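¿Cómo guardo la cocinita de juguete para que no acabe todo revuelto?

Lectura: 2 min

Pistia_12
Hola, a ver si me ayudáis. Mesa blanca, comida de juguete, colador verde, plato, hornito... y cada tarde lo mismo, todo por medio. Compré una caja Onden y no cabe el horno. ¿Cajas pequeñas? ¿Una balda? Tengo poco sitio - el mueble mide 142 cm de ancho y ya está medio lleno.

yokoyama700
caja grande y listo, no te compliques

Erance
Yo no usaría caja grande, al final lo vuelcan todo para sacar una fresa. Lo mio va así:

1. Antes de guardar, todo a la vista en la mesa. El kétchup también, que siempre se queda el último.
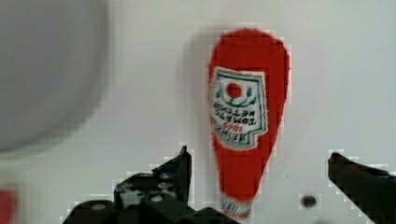
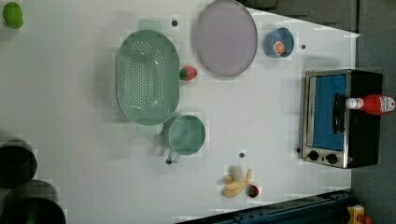
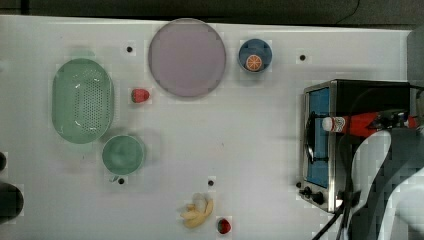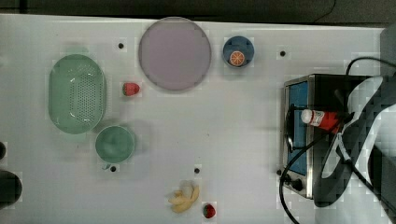
2. El colador hace de cesta. Dentro el plátano y las fresas, y la rodaja de naranja se queda donde está, que no molesta.

3. El plato grande debajo del colador, de base. Ocupa lo mismo y no se pierde.

4. El horno fuera de la caja, siempre. En la balda de abajo, con la puerta hacia delante - si no, no lo ven y no juegan.

Tardamos cinco minutos, a vezes menos. Las etiquetas ni las pongas, se despegan.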